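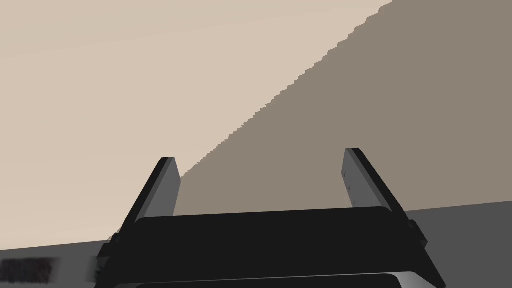

Ruta Simulator: Frequently Asked Questions

Last updated Mar 14, 2020
Page maintained by Nga Hứa and Liam Cullinane

General

What is Ruta?
Ruta is a simulator and motion planner for tabletop arms with parallel grippers. You write a task script, run it against simulated arms, and send the same script to the real controller when you are happy with it. It comes with a renderer for wrist and overhead views, a planner, and a log viewer.

Who develops it?
Ruta started as an internal tool at Celtow. Châu Giáp wrote the planner and Sérgio Coelho wrote most of the renderer. Hạnh Mạch handles releases.

Do I need a graphics card?
No. The renderer will fall back to the processor if it does not find a card. Planning runs on the processor in either case. Rendering several views at once without a card is slow, and we suggest turning off the overhead view if you only need the wrist.

Can I run it without a window?
Yes. Start it with the headless option and set an output folder. Images and joint logs are written there as the episode runs. If the folder does not exist, Ruta stops with an error. It will not create one for you.

Views and rendering

Where is the wrist view attached?
It is attached to the last link of the arm, behind the gripper body, and moves with it. You can change the offset in the arm file. Changes to the offset take effect the next time the arm is loaded, so reloading the task alone is not enough.
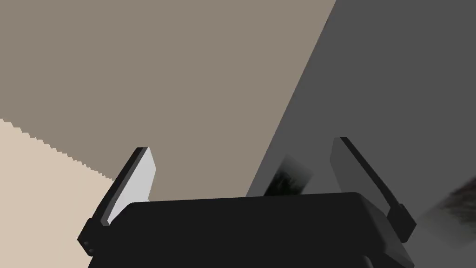

Wrist view with the gripper open.

Can I hide the gripper in the wrist view?
Yes. Set the gripper to invisible in the view settings. It is still there for collision checks and contact. If you are training a policy that will later run on a real arm, leave it visible, because the real view will have fingers in it too.

How do I get smoother shadow edges?
Raise the shadow map size in the view settings. The default is low to keep rendering fast. Shadow edges drawn at the default size can come out stepped, most of all when the view is close to a surface. You can also turn shadows off for a single view.

Why are small objects blurry when the wrist gets close?
Check the texture size on the object. Textures are scaled down when a task is loaded, and the loss shows at short range. The setting is called "texture limit" and can be set per object. If only one object is affected, it was probably exported with a small texture to begin with. The Kettani object pack has this problem with its older items. We plan to replace those files in April.

Can I save depth along with color?
Yes. Depth is saved as a separate file with the same frame number. Surfaces with no texture still have correct depth, so it is worth turning on if your wrist view often looks at plain walls or an open tabletop.

My perception module finds nothing in some frames. Is that a bug?
Usually not. A wrist view points wherever the hand points, and there are poses where no task object is in view. Your script should handle an empty result. The common fix is to keep the last good estimate and let it expire after 30 frames.

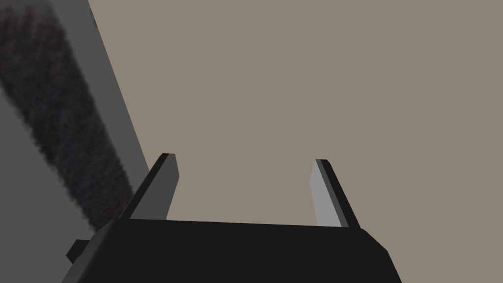 PLANNING AND CONTROL

How often does the planner replan?
Only when the goal moves, or when the collision checker reports a new contact along the path. To replan on a timer, set an interval in the task script.

The planner says "no path found" but the goal looks reachable. What should I check?
Start with the finger opening. The collision checker uses the current opening, and open fingers take up more room than closed ones. Next, look at the margin around fixed surfaces. It is 4 millimeters unless you change it. Last, try raising the sample limit from 200.

Does the gripper command block the script?
Yes, by default. The call returns when the fingers reach the target or when force goes over the limit. Add the no-wait flag if the arm needs to keep moving while the fingers open.

Can I send joint targets directly?
Yes, through the Driltby bridge. Targets sent this way skip the planner and its collision checks. Joint limits still apply.

A replay does not match the original run. Why?
Replays need the same build and the same seed. Logs made before build 226 did not store the seed and cannot be replayed exactly. You can still step through them in the log viewer.

How do I report a problem?
Attach the task script, the arm file and the log folder to your ticket. For rendering problems, add the saved frame and its number.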